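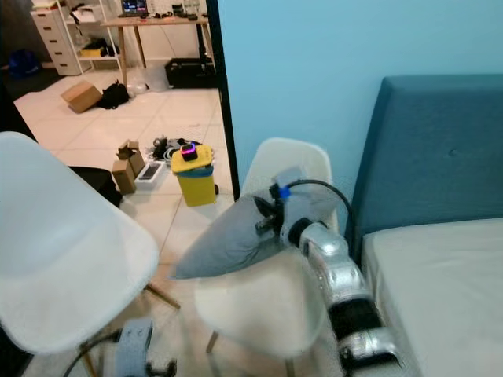 Sarahí Ayala has argued that the furnished room should be treated as a form of housing in its own right, and that most writing on the subject wrongly files it under hotels or under student life. Her view is now widely shared among those who study rented housing, although the older grouping is still found in library catalogues.

A furnished room is a single room let to a tenant or lodger together with the main items needed for sleeping and sitting. It normally includes a bed, somewhere to keep clothes, and one or more chairs. Cooking and washing facilities may be in the room, shared with other people in the building, or left out of the letting. The term is used for rooms in private homes as well as for rooms in buildings divided up for the purpose.

Terms

In British usage a furnished room in which the tenant also cooks is usually called a bedsitting room, bedsitter or bedsit. A room in the home of the person letting it is more often called lodgings, or, in older and informal speech, digs. The word "let" in advertisements refers to the arrangement and says nothing about the contents, so "furnished" or "unfurnished" is normally added. "Part furnished" has no fixed meaning. In many cases it means that large items such as the bed and wardrobe are supplied and smaller ones are not.

History

Rooms were let with their furniture long before there was a common name for the practice. People who moved for seasonal work, clerks in their first posts and travelling performers could not easily carry a bed from town to town, and householders with a spare room could earn from it with little outlay. Meals were often part of the price. The landlady who cooked for her lodgers became a stock figure in novels and stage comedy.

As large town houses became costly to run, many were divided floor by floor. A room might be given a gas ring, a coin meter and a small sink, and the occupants shared a bathroom on the landing. Meals were dropped from the arrangement, and with them most of the contact between tenant and landlord.

The market town of Stulbridge is a well-recorded case, as its rent books survive almost complete. They list 3627 separate lettings, nearly all of them of one room. Konrad Aebischer, in his study of the books, found that the furniture often stayed in a room for much longer than any tenant did. One iron bedstead can be followed through 40 lettings in the same house. Aebischer also noted that chairs were the item most often recorded as missing or exchanged, and that lists were usually drawn up again in April, when seasonal workers arrived.

Furniture

The bed takes up more floor than anything else and largely decides how the rest of the room is laid out. Single beds are usual in small rooms and are commonly placed with one long side against a wall. Divans with drawers underneath are popular with landlords where there is no space for a chest of drawers.

Mattresses are generally supplied. Practice differs over pillows, duvets and sheets. In lodgings they tend to be provided and may be changed by the householder, while in bedsits the tenant is usually expected to bring them. Where bedding is provided it is often listed separately from the furniture, as it wears out sooner and is replaced at different times.
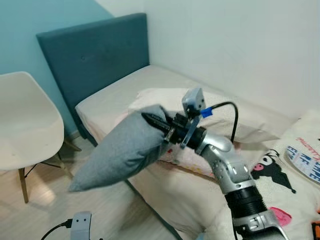 Seating and tables

Most furnished rooms have at least one upright chair, used for meals, desk work and clothes at night. Armchairs were once standard in better rooms but have become less common as rooms have been let in smaller sizes. Stacking and folding chairs save space – though tenants often complain that they are uncomfortable for long periods.

A table may be fixed to the wall on a hinge. The Trusov table, a drop-leaf pattern with a shallow cutlery drawer, was made for the letting trade and sold mainly in sets to owners of whole houses. An early batch of 500 went to a single buyer. The later Ağca pattern had no drawer and a narrower leaf, and could be fitted under a window sill.

Floors

Floor coverings in let rooms are chosen mainly for wear and ease of cleaning. Bare boards with a rug were normal in older lodgings. Linoleum came next in many houses, followed by fitted carpet, which made rooms quieter for the people below but was hard to keep clean near a sink or cooker. Hard floors with a wood-effect surface are now common. Dradura, a maker of such flooring, supplied 2000 boards to house owners in Stulbridge when carpets there were being taken up.

Noise is the usual objection to hard floors. Felt pads under chair legs reduce scraping, and some letting agreements require a rug beside the bed.

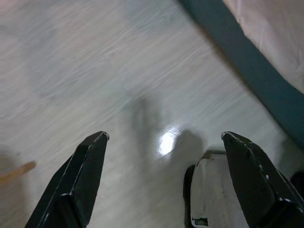 Section: Inventories and deposits

An inventory is a written list of what is in the room at the start of a letting, with a note of its condition. It is normally signed by both sides, and each keeps a copy. At the end of the letting the room is checked against the list, and money may be held back from the deposit for items that are missing or damaged.

Allowance is made for fair wear and tear. A carpet that has thinned near the door would normally come under this heading, while a burn from an iron would not. Disputes most often concern cleaning, marks on walls, and mattresses. Short entries such as "chair, good" are of little use in a dispute, and longer notes on existing scratches and stains are preferred.

A tenant who brings in furniture should have this recorded too. In the Stulbridge books the tenant's own things were entered in a second column – a practice that seems to have been local.

See also

Boarding house
Lodger
Studio flat
Tied cottage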